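Saturday, and I was in at Lullau before the heating had come on. Coat on, tea in the flask, Yu parked with both arms down like a sulky teenager. I'd promised myself I'd only do the wrist cables and go home by lunch. I did not go home by lunch!

The trouble all week has been the hand dropping out. You ask for a grip, the four fingers close nicely, and the thumb sits there for a moment and then catches up as if it's just remembered it works here. Fulvio had it down as a software thing (everything is a software thing on a Friday afternoon). I thought it was the connector inside the wrist, partly because the fault log only ever grumbles after the arm has been turned right over, and partly because I was the one who last plugged it in and I had a bad feeling about it.

So, power off, key in my pocket, cover off. The screws on that cover are tiny and I put them in the lid of my flask, then very nearly drank from it. The connector looked all right until I leaned on it with a fingernail and felt it click home. Half seated! It must have been like that since I changed the lead. I took it out again, cleaned it, pushed it back in properly and put a fresh tie on the loop, leaving more slack than before. We'd had it pulled far too neat. Neat looks lovely in the handover photos and then the first big wrist turn tugs at everything.

After that I ran it through open and close with nothing in the hand, watching on the wrist camera with my chin on my fist.
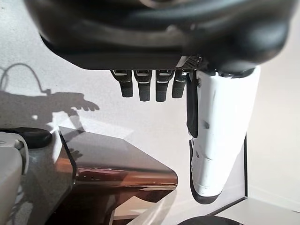

I always forget how much of the view the thumb takes up. It's the big white thing you notice first, and you have to make yourself look at the little fingers as well, which are the ones that wander. I've got the index finger zero written on a bit of tape inside the cupboard door from when Ngan-ling set it up, and the number in the Stundeck settings didn't match the tape. Two counts out. I changed it back to the tape, saved it, restarted, and checked it had stuck, having been caught by that before.

Then a long dull stretch of cycling. I'd set it to do 900 closes, meaning to sit and do the parts order while it clicked away, and of course I watched nearly the whole lot. No dropouts. I wrote that on the sheet in capitals. The Hislow order went in at last too: two spare wrist leads, a bag of the cover screws (see flask) and more of the soft pads for the fingertips, even though the ones on there will do for a while yet.

Fulvio Bassi turned up mid-morning in his football kit, "just passing", and ate one of my sandwiches. I showed him the connector and he was very decent about it, though he did want it noted that the software hadn't been ruled out. Fine. Noted. He then said what I'd been trying not to think, that empty hands prove very little and we ought to give it the laundry box.

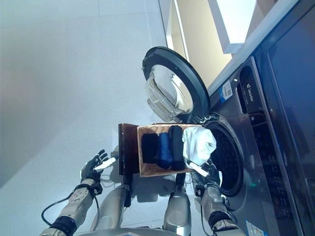 **Laundry box, after lunch**

I like this job as a test because both hands have to agree with each other. A handle each, box held in front of the open washer, and if one hand goes slack you know about it straight away. Fulvio rolled up the blue one and the charcoal one very nicely, I'll give him that, and I did the white one, and you can tell. It kept trying to climb out over the side.

We did nine goes at the hold. I had my hand on the stop for every one of them, and on the first few I don't think I breathed much. On the fourth the left side came in a shade low on its handle, so I nudged the approach up and slowed the last bit of the close. Better after that. I also rang Ngan-ling Chien, feeling guilty about the weekend, to ask whether she minded me slowing it down, and she said she'd always wanted it slower and had been overruled. By me, apparently. I have no memory of this.

Her other tip was to look at the hand again straight after a loaded run, before anyone fiddles with it, and compare it with the morning. So I opened the box grip, eased the arms back and left everything just as it was.
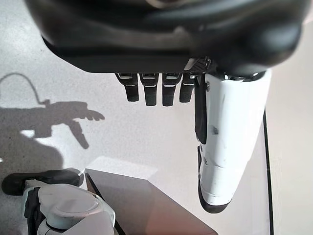

The fingers came back to their marks and the thumb did too, and I had the log open next to me the whole time with not one complaint in it. I ran another short set of closes while Fulvio swept up, then parked the arms, cut the power and put the wrist cover back on properly with all its screws. One of them is a bit chewed and wants swapping when the new ones come.

Still to do: put the slower close in the proper settings file (it's only on my laptop at the moment), redo the tape in the cupboard in pen that doesn't smudge, and have the other wrist apart as well. I fitted both leads on the same evening, so if I rushed one I probably rushed the other. Monday's job, with Ngan-ling if she's free.

Got home after dark, back aching. Left the flask lid on the bench.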